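When a Good Grip Isn't Enough

Posted 08/10/2020

Gijs Verbeke keeps a cracked piece of white plastic in his desk drawer. It is a latch tab from a memory slot, and it came off a motherboard in November of last year, during a run that was supposed to be routine.

Verbeke runs the disassembly cell at Pindale, which takes in retired office computers and strips them for parts that can be resold. Rosario Amato writes the motion software for the arms and handles most of the fault reports. I spoke to them together, in the break room, with the fault log open on a laptop between us.

The failure had been happening for weeks before anyone put a name to it. The arm would go in for a memory module, close its fingers, report a good grip, and pull. Most of the time the module came out. Sometimes the fingers came up with nothing. In a few cases the module came up at an angle with one end still latched, and the arm kept pulling.

"The arm did what it was told," Amato said. "It was told to close until it felt something and then lift. It felt something. It could have been the module, it could have been the latch, it could have been the side of the slot. We treated all of those as the same thing."

The log showed 631 attempts over the period. Verbeke went back through the ones marked as successful and found that the mark meant only that the fingers had stopped closing before they reached their limit. There was no check afterward on what they were holding.

"I had been sending that number upstairs every week," he said. "It was a good number. I liked it."

The run that broke the tab was on a Dell tower. The fingers came down slightly off line, one of them on top of the latch, and closed. When the arm lifted, the tab snapped and the module stayed where it was. The program logged a success and moved on to the tray, where it opened its fingers over an empty spot. Then it went back for the next module with a piece of broken plastic lying loose in the case.

Verbeke hit the stop. He said he was standing close enough to hear the tab go, and that otherwise they would have found out at the end of the shift.
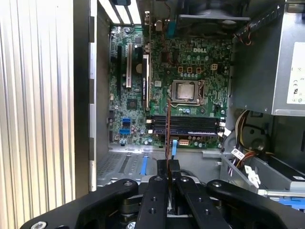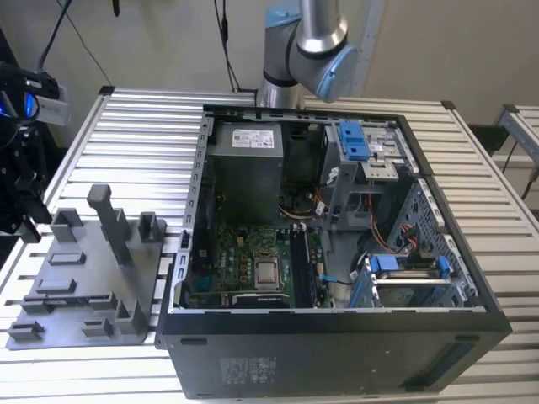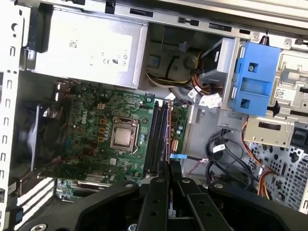 Work inside open desktop towers in the cell.

Amato's first guess was calibration. The cell had been moved across the building that fall, and she assumed a mount had shifted. She spent two days on it. The mounts were fine, and the arm could touch the same reference point 100 times with no drift worth mentioning.

The real cause was the computers. The position of the memory slots was stored as an offset from one corner of the case, measured on a single machine. Pindale had since started taking towers from a second supplier, Insaurralde, and those cases had been stacked badly in transit. Some had a slight twist in the chassis. You could not see it unless you put a straightedge on it, but by the time you got to the slots the error was 3 millimeters.

"That's a lot when you're trying to get hold of something that thin," Amato said. "From above it looked right. Down at the board it wasn't."

I asked whether the wrist camera should have caught it. She said the camera had been put there for people to watch, and the software at that time made no use of the picture at all. Now it does. The arm stops over the board, finds the processor socket, and works out where the slots are from that. If it can't find the socket, it backs out and calls for a person.

They made two other changes. The pull is now limited by force, and the limit is low. If the module doesn't come free, the arm lets go. And after every lift, the arm holds still above the case while a second check looks for something between the fingers. That check adds 6 seconds to each part, and there was an argument over it with the plant office.

"They wanted to know why we were slower," Verbeke said. "I said we were always this slow, we just weren't counting the ones that didn't work."

The part of the story that bothers him most has to do with people. While the grip fault was going on, operators had fallen into the habit of reaching into the case to straighten a crooked module between cycles. The written procedure said to press stop first. Pressing stop meant a full restart of the program, which took several minutes, so they were using the pause button, and pause on that controller did not cut power to the arm.

"I did it myself," Verbeke said. "I put my hand in there with the thing on pause more than once. I'd written the procedure, and I did it anyway."

No one was hurt. They reported it as a near miss all the same, and Trulau, the firm that services the cell, came in and rewired it so that opening the front guard takes the power off the drives. Amato rewrote the restart so it picks up at the last finished part. It takes less than a minute now, and she thinks that did more good than the wiring.

"If the safe way takes ten times as long, people will find the other way," she said. "You can put up all the signs you want."

The success figure fell by a wide margin the first week after the changes and has been climbing slowly since. Verbeke won't give it out. He says he doesn't trust it enough yet, and he still spot-checks the log by hand on Friday afternoons.

The twisted cases keep coming. They go through the same cell as the rest, and the ones the arm refuses are set on a bench and done with a screwdriver. Next on Amato's list is the drive cage, where cables have been getting caught between the fingers on the way out. She has a folder of those faults already and hasn't started on it.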